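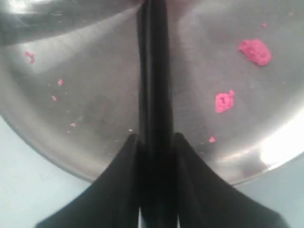 Pink crumbs on a steel pan.

1/ Astano, the talk show host, came back on the air last night, her first live episode since February. She opened with a song.

2/ She has said for years she'd never sing on TV. The band Clestberg backed her. They did 2 verses and left the stage.

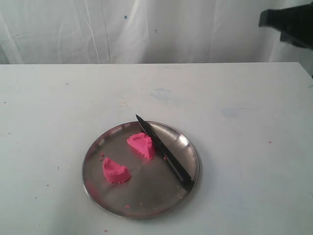

Is the song out yet?
Her label, Flotano, has only said "soon."

3/ The guest was the rapper Toprak, who talked about touring. He played 100 shows this year and nearly lost his voice at the last one.
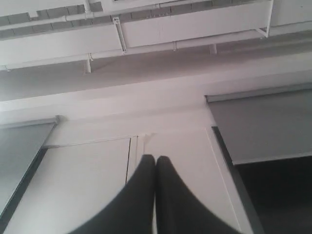 4/ Tickets

The studio seats 226. The show says 1463 people asked to get in. Next week's list is open now on the show's site.

5/ I'll post the full set list when I have it. The second guest was bumped to next week.

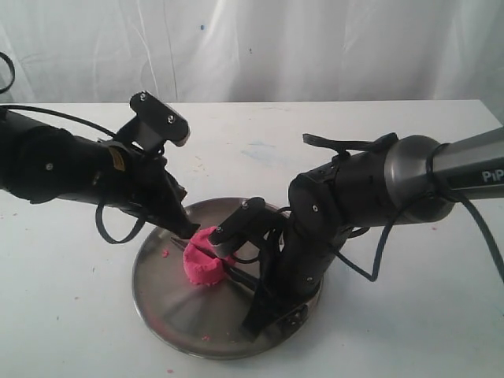

Pink dough on a round plate, white cloth behind.

Oct 30, 2025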